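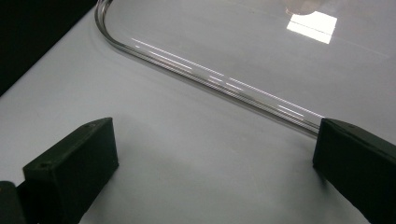

Carburetor swap on the 1.6 twin cam: jetting for twin sidedrafts

Stitside
Posts: 311
Tuesday evening I finally got the pair of 40 mm sidedrafts bolted to the 1.6 and it runs, but the progression is poor. Flat spot from just off idle up to where the mains come in, worst in third gear with a steady foot. Above that it pulls cleanly to the limiter.

Current setup:
Chokes 30
Mains 120
Air correctors 180
Emulsion tubes F16
Idle jets 50F8
Float level set per the manual, fuel pressure 3 psi at the regulator
Static timing 11 degrees, mechanical advance only, all in by 4000

Compression is even across all four. Valve clearances were set cold before the swap. The engine has stock cams and a stock exhaust manifold. Has anyone run this combination and can say whether I should go up on the idle jet or change the air bleed first?

Jikham
50F8 is lean for that engine in my experience. Go to 55F8 and leave everything else alone until you have driven it. The progression holes are fed by the idle circuit, so the mains and air correctors have no say in the flat spot you describe.

Before you order anything, check how many turns out your mixture screws are. If they are more than two and a half turns out for best idle, the idle jet is too small. If they are under one turn, it is too large.

katville
Disagree with buying jets at this stage. Check the throttle plate position at idle. If the idle speed screw is holding the plates open far enough to uncover the first progression hole, you have already used part of the transition before you touch the pedal. The flat spot will be there with any jet you fit.

Take the brass inspection plugs off the top of the progression chambers, put a light in, and look at where the edge of the plate sits relative to the first hole. It should be just short of it. Also confirm all four barrels are in balance. A twisted spindle will put one barrel ahead of its neighbor and you will chase it for weeks.

Stitside
Mixture screws are between two and three quarters and three turns out on all four. Idle is 950. I have not had the inspection plugs out yet.

Airflow meter reads 5 on the front carburetor, both barrels. Rear carburetor reads 5 and 6.

Jikham
Three turns out is your answer. Idle jet.

katville
It is half the answer. A reading of 5 and 6 on the same carburetor means either a bent spindle or an air leak past one of the mounts. An air leak would also explain why the mixture screws want to be so far out. What mounts are you using between the carburetors and the manifold?

Stitside
Soft mounts, the aluminum plate type with the O-ring bonded in each side. Bought new with the kit. Spring washers under the nyloc nuts.
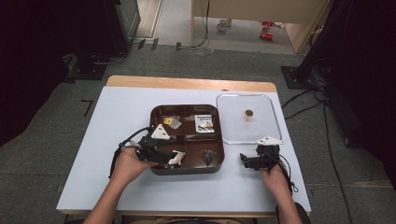 katville
What gap are you running on the spring washers? Those mounts are supposed to float. If the nuts are run down until the washers go flat, the O-rings are crushed and they will leak at one edge once the engine has been through a few heat cycles. Set the coil gap with a feeler gauge and use the same gap on all eight studs.

Yagi
Second vote for the mounts. I had the same symptom on a 1750 and lost most of July to it. Went through 50, 55 and 60 idle jets, all F8, then F9 in two sizes. The car was different every time and never right. The leak was at the lower stud of number three.

Quick test: engine idling and warm, spray a little carb cleaner at each mount from a distance, extinguisher within reach, away from the exhaust side. If the idle changes, you have found it. An unlit propane torch with a length of hose on it is more precise, and it doesn't strip the paint.

Jikham
I would not spray anything flammable on a running engine with open trumpets. You will draw it straight in and get a false reading, apart from the fire risk. Water from a plant mister works well enough. The leak seals for a moment and the idle note changes.

Yagi
Fair point on the trumpets. Fit the air filters first. Water has never shown me a small leak, but try it.

Stitside
Tried water with the filters on. Small but repeatable change at the outer edge of the rear mount. The washers on the rear carburetor were flat. The front ones had a visible gap, though not an even one.

Pulled both carburetors. One O-ring on the rear mount has a flat section 17 mm long and has started to lift away from the plate. Checked the manifold face with a straightedge and it is fine. New mounts ordered.

Spindle looks straight. With the rear carburetor on the bench, both plates close at the same time against a light.

katville
Good. While it is off, look at the progression holes as described above. Much easier on the bench than in the car.

Also check for a support stay under the carburetors. Soft mounts alone will let the whole assembly nod at certain engine speeds, and that froths the fuel in the bowls.

Stitside
No stay at present. There is a boss on the block that looks right for one. Thread?

katville
M8 on every block I have seen. Use a rubber bobbin at the carburetor end.

Stitside
Update. New mounts in, gaps set evenly, stay made from 3 mm strip. Airflow now reads 5 on all four barrels. Mixture screws came in to two and a quarter turns for best idle. Flat spot is much reduced but still there on a light throttle below 2500.

Jikham
And now fit the 55F8.

katville
At two and a quarter turns I would leave the jet and try more initial advance. 11 static is low for an engine with mechanical advance only. The factory curve assumed a different carburetor and a different part-throttle load. Try 14, and check that total advance does not go past what your distributor should give.

Jikham
Advancing the timing will mask a lean progression. It will not cure it. Put a wideband on it and read the cruise mixture before deciding anything. If it shows leaner than 15 to 1 at a steady 2000, it needs fuel.

Stitside
I can borrow a wideband. There is a bung in the downpipe already, 29 inches back from the manifold flange. Too far?

Jikham
It will lag a little. No effect on a steady cruise reading. Make sure the joints ahead of it are tight or it will read lean.

Yagi
Post the numbers when you have them. Include the idle reading, and note whether the filters were on or off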